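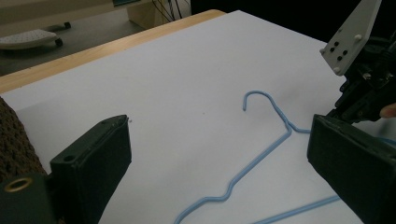
Lista > Automação no trabalho > Mensagens > Lavanderias e rouparia

Início | Mensagens | Por assunto | Por autor | Arquivo | Ajuda

Imprimir | Enviar por e-mail

Assunto: Re: cabides, robôs e o pessoal da expedição
De: Anneli Sjöberg
Para: a lista

Oi, Chenxi, oi, todo mundo,

Chenxi Fang escreveu:

> Aqui na Plakstead a direção anunciou em novembro que quer automatizar
> a parte dos cabides na expedição. Eu cuido da escala do turno da tarde
> e as pessoas vêm me perguntar se vão perder o posto, e eu não sei o que
> responder. Alguém da lista já passou por isso? O que muda no dia a dia
> de quem está na bancada? E outra coisa: quem ensina o robô, o
> fornecedor ou a gente? Aqui ninguém quis me explicar direito.

Já passei, estou passando, aliás, então vou te contar como está sendo na Bellel e você aproveita o que der. Desculpa o tamanho, eu escrevo como falo!

Começando pela tua última pergunta: quem ensina é a gente, pelo menos no nosso caso. A Plernatel mandou umas garras de mão, dessas que a pessoa segura e abre e fecha com os próprios dedos, com câmera em cima, e quem trabalha com cabide todo dia passa uma parte do turno pegando, virando e soltando cabide com aquilo. O robô aprende a partir dessas gravações. Eu achava que ia chegar um engenheiro, programar tudo e ir embora (que ingenuidade a minha), e no fim quem mais entende do assunto por aqui é a Ngọc Ung, que está na expedição desde antes de mim e tem uma mão para arame que eu nunca vi igual.

O cabide de arame é uma peste, você sabe. Deitado na mesa ele fica rente ao papel e os dedos da garra são dois blocos pretos, grossos, nada a ver com uma unha. A Ngọc descobriu que pelo pescoço, onde o arame se torce, dá mais firmeza do que pela barra de baixo. Quando o arame já vem amassado, aí é cada um por si — eu mesma larguei cabide no chão mais vezes do que gostaria de confessar numa lista pública.

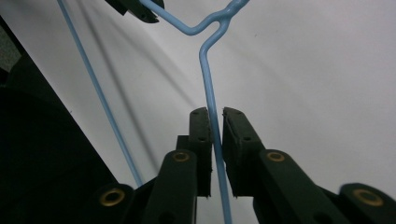 Cabide azul, o arame entre os dois dedos da garra.

Sobre o que muda para as pessoas, vou por partes, e olha que nem tudo é bonito.

O cansaço é outro. Antes o pessoal reclamava do ombro, de tanto levantar o braço até a arara. Agora reclama do punho, por causa do peso da garra. A Rosemarie Voß, que faz a nossa escala, montou um rodízio em que ninguém fica mais de 2 horas seguidas gravando, e depois disso a coisa melhorou bastante. Se eu fosse você, pedia isso por escrito antes de começar. Nós pedimos depois e foi um parto.

Tem também a questão da meta. Na expedição a gente era cobrada por peça pendurada, e na gravação ninguém sabia o que cobrar. Na primeira rodada fizemos 371 gravações e a chefia achou pouco; na segunda foram 716 e metade do pessoal saiu bufando, porque virou corrida e a pressa aparecia em tudo. Aí a Jacqueline Bodin, que representa a gente nas reuniões com a empresa, bateu o pé para que gravação contasse como hora normal, sem meta por unidade. Conseguiu, com prazo para rever. Não é uma vitória completa, mas já dá para respirar.

E os postos... olha, não vou te prometer nada, porque também não me prometeram. O que temos no papel é que ninguém da expedição sai enquanto durar o projeto, e que 3 pessoas vão ser treinadas para acompanhar o robô quando ele vier para a linha. O que acontece depois não está escrito em lugar nenhum. Eu pergunto em toda reunião e recebo aquele sorriso. Para o teu pessoal, eu diria exatamente isso, o que está assinado e o que não está. A minha equipe ficou muito mais brava com a enrolação do que com a notícia.

Ah, e as câmeras! Isso deu confusão aqui. A câmera fica na garra e aponta para a mesa, mas pega o que estiver em volta, então combinamos que as gravações só servem para o treino do robô e não podem ser usadas para avaliar ninguém. Pergunta na Plakstead onde ficam guardadas e quem tem acesso. O pessoal da Younis, que é vizinho nosso, assinou sem perguntar e agora está correndo atrás.

Uma coisa boa, para não parecer que eu só reclamo: gente que passou anos fazendo um serviço que a chefia chamava de "só pendurar" agora é chamada para explicar como se faz. A Ngọc passou uma manhã inteira mostrando para dois técnicos por que se gira o gancho antes de levantar. Ela ainda não ganhou um centavo a mais por isso, e esse é o nosso próximo assunto na mesa.

Se quiser, te mando o texto do acordo do rodízio, a Rosemarie já disse que pode. Só me escreve fora da lista, que o arquivo é pesado e da última vez voltou tudo. E me conta se aí também vão usar cabide de arame ou se já passaram para o de plástico, que eu estou curiosa.

Abraço,
Anneli

Imprimir | Enviar por e-mail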